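Ivar Grønli lleva 23 años afinando pianos y calcula que pasa más tiempo en la carretera que delante de un teclado. Vive en Rukstead, donde tiene el taller, y desde allí atiende a escuelas, iglesias y particulares en una comarca con pocos afinadores. Hablamos con él mientras cambiaba los fieltros de un vertical Berketti.

"La gente llama cuando ya suena mal de verdad", dice. "Un piano de casa debería afinarse una vez al año, y muchos me llegan después de diez. Entonces no basta con una visita. Subes la tensión, lo dejas asentar y vuelves a las dos semanas."

Su temporada fuerte empieza en noviembre, con la calefacción. El aire se seca, la tabla armónica se contrae y el registro medio baja. Recomienda no poner el instrumento junto a un radiador y comprar un higrómetro, aunque sea barato. "Con eso me ahorrarían la mitad de los disgustos."
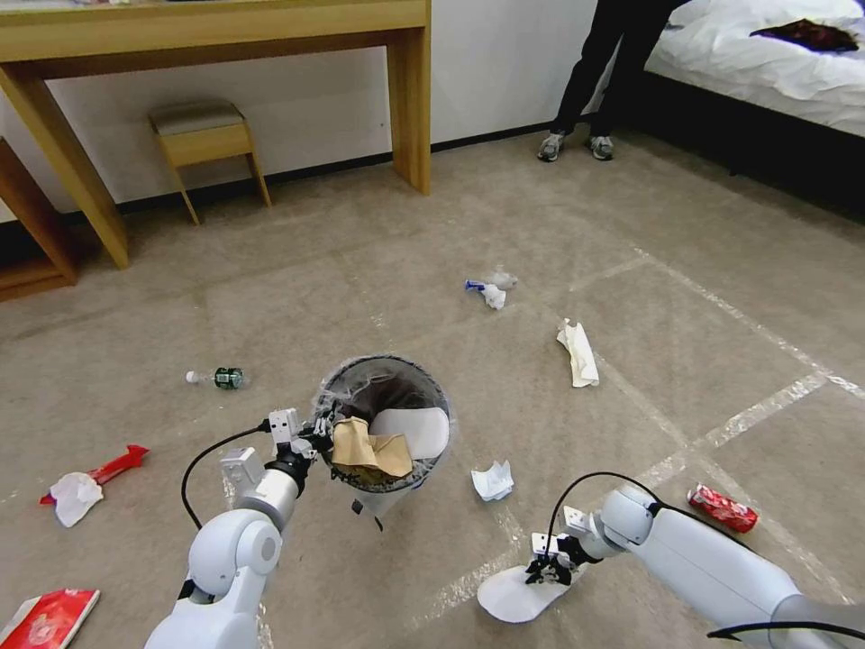
Aprendió el oficio en la casa Tripathi, que entonces restauraba pianos de cola para salas de conciertos. Entró barriendo y tardó dos años en tocar una clavija. El primer encargo que hizo solo fue un cola del teatro Flasel, con un pianista esperando en la puerta. "Terminé con cuatro minutos de margen. Él tocó una escala, asintió y ya está."

Sigue trabajando de oído, con un diapasón para el la. Usa el afinador electrónico en locales ruidosos y no le parece ninguna trampa. Lo que le preocupa es el precio de los repuestos: un juego de cuerdas graves le cuesta hasta 400 euros y tarda semanas en llegar.

Sobre la jubilación contesta sin dejar la herramienta. Tiene 127 clientes fijos y ningún aprendiz. "Vino un chico el año pasado, tenía buen oído. Lo que no tenía era carné de conducir."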